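January 14, 2022

Up too late again. Blame Starnar. Installed it last night "just to see the menus" and then it was two in the morning and I'd already got a base going on Bullbridge and lost it. Work was a fog. Two meetings, remember neither.

Quick notes before I forget, as I said I'd keep this thing going all year and have already skipped most of the month.

So. Let the Kamata pass renew. I know, I know. I had it marked to cancel, had the page open and everything, and then they put Starnar on it the same day it came out and that was that. Full price on its own would've been 40. The pass is 15 a month. Told myself that if I finish in one month I'm ahead. Never finished anything in one month in my life. Still haven't finished Gendach and I started that in July.

Counted up the library at lunch, which was a mistake. 184 games. That's bought ones, not the pass ones. Played maybe a quarter of them past the tutorial. A few I have no memory of buying at all, must've been bundles. There's one with a fishing boat on the cover. No idea. 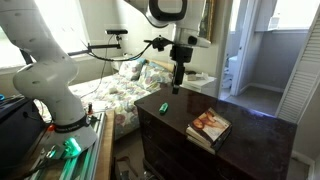 Do I keep the pass after this month? Only if I've put real hours into two things on it besides Starnar, otherwise it goes.

Writing that down so I can't wriggle out. Last time I said "I'll think about it" and thinking about it cost me five months.

Starnar itself – good, I think. Slow start. You crash, obviously, everybody always crashes in these, and then it's wood and scrap and little radio towers for ages. But the night stuff is great. The sound goes all thin and you hear things moving out past the lights. Played with headphones and had to take one ear off. The map is huge and mostly empty, which I like and the reviews hate. Bullbridge is the first proper region and there's an acutal bridge, half fallen in, and you can fix it if you have the patience. I don't. Went round by the river, got stuck on a rock for ten minutes, reloaded.

Complaints:

Inventory is awful. Tiny squares. No sort button!! In 2022. Everything goes in whatever hole is free and then you're digging for bandages while something chews your leg.

Saves only at beds. Fine in theory. Lost forty minutes to it last night – went down a cave with no bed anywhere near, fell, gone, back to the hut. Nearly quit right there. Should have, it was already midnight.

Also stutters when it loads a new area. Turned the shadows down, bit better. Turned the fog down, looks terrible, turned the fog back up. Might be my drive. It's nearly full because of the 184 games, ha.

Read the forum over breakfast instead of eating breakfast. Usual war about whether subscriptions are killing games or saving them. I had a whole reply typed out and then deleted it. My point was going to be that I try way more odd little things on the pass than I ever did paying for each one. But I also drop them faster. If I've paid for a thing I'll push through the boring first hour out of spite. On the pass, ten minutes, bored, next. Don't know which is worse. Probably did Gendach a disservice that way, everyone says it gets good after the second town and I've stopped in the second town twice.

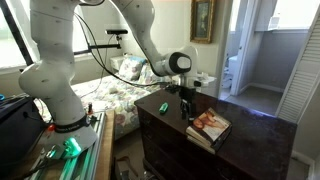
Skip the second town, go in the north gate with the lantern off and do the mines first, was what someone on the forum wrote back when I asked. You come out with the better pick and the town quests take half as long. They also said not to sell the bell, no matter how much the trader offers.

I sold the bell. Of course I sold the bell. Months ago. So that's either a restart or I live without it, whatever it does. They didn't say what it does. Asked, no answer yet.

Restart might be nice though. I've forgotten all the controls anyway, went in last week and threw my only potion at a goat.

Other stuff. Kamata points – forgot those existed. You get them for logging in and for dumb little tasks, open a chest, play three nights running, that kind of thing. Checked and I've got 1,564 sitting there. Went to spend them and it's all avatar frames and a hat. Is there a discount on anything? Couldn't find one. The shop page is a maze, you click "rewards" and it takes you to "offers" and offers takes you back to the front. Gave up. Not buying a hat. (The hat is kind of good.)
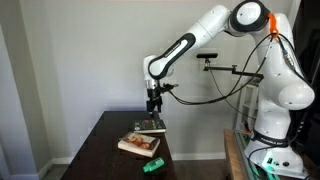 Bedroom, robot arm over the books.

Tonight: one hour of Starnar, no more. Setting the oven timer in the kitchen so I have to get up to shut it off. Goal is a bed near the cave, then the cave. If I die in the cave again I'm going to sleep, don't care what time it is.

Need to clear space on the drive first. The racing one can go, and the other racing one. Keep the farm one, it's small and I like the music. Fishing boat – guess I should at least open it before I delete it.

Also ring the dentist tommorow. Also milk.

Later – opened the fishing boat one. Played it till eleven. Didn't touch Starnar. Caught an eel.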